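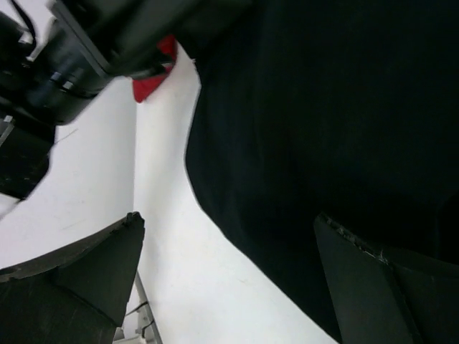 Pour Zuzanna Jakubowski, un tissu noir ne se juge jamais à l'œil : il faut passer la main dessus, l'approcher d'une fenêtre, le brosser dans les deux sens, et même ainsi on se trompe. La remarque revient, sous des formes voisines, dans les huit entretiens menés pour cette étude. Elle contredit en partie ce que suggèrent les annonces du corpus, où le noir est présenté comme la couleur sûre, celle qui « ne craint rien ».

Figure 3. Grand volume recouvert de tissu noir, occupant la droite de l'image.

4.2. Le noir dans les annonces de mobilier d'occasion

Le corpus principal comprend plus de 3 000 annonces publiées sur Givitz dans la catégorie des sièges et assises rembourrées. Nous en avons retenu 700 dont le texte mentionne à la fois une couleur et un état. Les annonces qui n'indiquent la couleur que dans le titre ont été conservées lorsque la description ne la contredisait pas. Les lots, les housses vendues seules et les pièces détachées ont été écartés.

Dans ce sous-ensemble, 255 annonces portent sur un revêtement noir. La couleur y est rarement nommée seule. Elle est accompagnée d'un adjectif de matière (« noir velours », « tissu noir chiné ») ou d'une précision de ton (« noir profond », « presque noir », « noir tirant sur le gris »). Les vendeurs qui donnent cette dernière précision ajoutent souvent une phrase sur la lumière : le siège serait « plus foncé en vrai » ou « plus clair que sur la photo ». On retrouve ici un fait connu des travaux sur la vente à distance de vêtements. La description verbale sert à corriger ce que l'acheteur croit avoir vu.

La figure 3 donne une idée du problème. Une étendue de tissu noir placée près d'une zone très claire offre peu de prise à qui voudrait se prononcer sur son état. Nous avons donc renoncé à coder l'usure à partir des photographies jointes aux annonces et nous nous en sommes tenus au texte. Ce choix limite la portée des résultats - un vendeur peut passer une tache sous silence - mais il évite de comparer des jugements visuels qui n'auraient pas la même valeur pour un revêtement beige et pour un revêtement noir.

4.3. Déclarer l'état : le vocabulaire de l'usure

L'analyse lexicale fait apparaître deux vocabulaires distincts. Pour les revêtements clairs, les défauts sont localisés. On parle d'une tache sur l'accoudoir gauche, d'une auréole au dos, d'une trace de stylo sous le coussin. Pour les revêtements noirs, les défauts sont décrits comme un état général : le tissu est « un peu passé », « lustré », « fatigué ». La localisation disparaît presque toujours, sauf pour les accrocs et les coutures ouvertes.

Cette différence a des conséquences sur la négociation. Un défaut localisé peut être discuté, montré, couvert ou réparé, et les échanges que nous avons pu lire portent alors sur un montant. Un défaut diffus se prête mal à ce marchandage. L'acheteur demande si le canapé est « vraiment bien », le vendeur répond que oui, et la discussion passe à la livraison. Rongrong Meng, qui a revendu plusieurs fauteuils avant un déménagement, décrit cette étape comme une affaire de confiance : « On me demandait si j'avais un chat. Le reste, ils s'en moquaient. »

La question des poils d'animaux est de fait la plus fréquente dans les messages relatifs au noir. Viennent ensuite la poussière et les peluches, puis la décoloration due au soleil. Les taches grasses, qui dominent dans les échanges sur les tissus clairs, sont peu mentionnées. Il ne faut pas en conclure qu'elles sont absentes. Henryk Bednarek, tapissier à l'atelier Magesa, estime au contraire que les assises noires lui arrivent plus encrassées que les autres, leurs propriétaires ayant attendu plus longtemps avant de les faire nettoyer. Son appréciation repose sur les pièces confiées à un seul atelier et nous ne disposons d'aucune mesure pour la vérifier.

4.4. Entretien et seuil d'intervention

Les entretiens permettent de préciser ce que les annonces laissent dans l'ombre, à savoir le moment où l'on décide de nettoyer. Pour les tissus clairs, les personnes interrogées citent un événement : un verre renversé, une visite, un rayon de soleil un matin de juin. Pour les tissus noirs, elles citent un calendrier ou n'en citent aucun. Peiyu Ye passe l'aspirateur sur son canapé en même temps que sur le tapis et n'a jamais lavé les housses, bien qu'elles soient amovibles. Nanna Þrastardóttir lave les siennes à l'eau froide, retournées, au changement de saison, par crainte de voir la teinture s'affadir.

Cette crainte est partagée par la plupart des enquêtés. Le lavage y apparaît comme un risque supérieur à la saleté elle-même. Un noir devenu gris, ou vert aux coutures, est jugé perdu, alors qu'un beige légèrement jauni reste un beige. Deux personnes ont renoncé à laver une seule housse d'un ensemble pour ne pas créer d'écart avec les autres. Une troisième a teint l'ensemble à la maison, avec un résultat qu'elle qualifie d'inégal, et l'a gardé quand même.

Les consignes des fabricants sont peu suivies. Elles sont souvent cousues à l'intérieur de la housse et imprimées dans une langue que l'acheteur de seconde main ne lit pas, ou bien l'étiquette a été coupée. Dans les annonces, la composition du tissu n'est indiquée que de façon irrégulière, et les termes employés (« coton épais », « genre lin ») ne permettent pas d'en déduire une température de lavage.

Ces observations invitent à revoir la notion de couleur « pratique » telle qu'elle est reprise dans les guides d'achat. Le noir retarde l'apparition visible de certaines salissures et en rend d'autres plus nettes, en particulier les fibres claires. Il modifie surtout la manière dont les propriétaires surveillent l'objet. La section suivante examine si cet effet se retrouve pour le bleu marine et le brun foncé, que les vendeurs rangent tantôt avec le noir, tantôt avec les couleurs ordinaires.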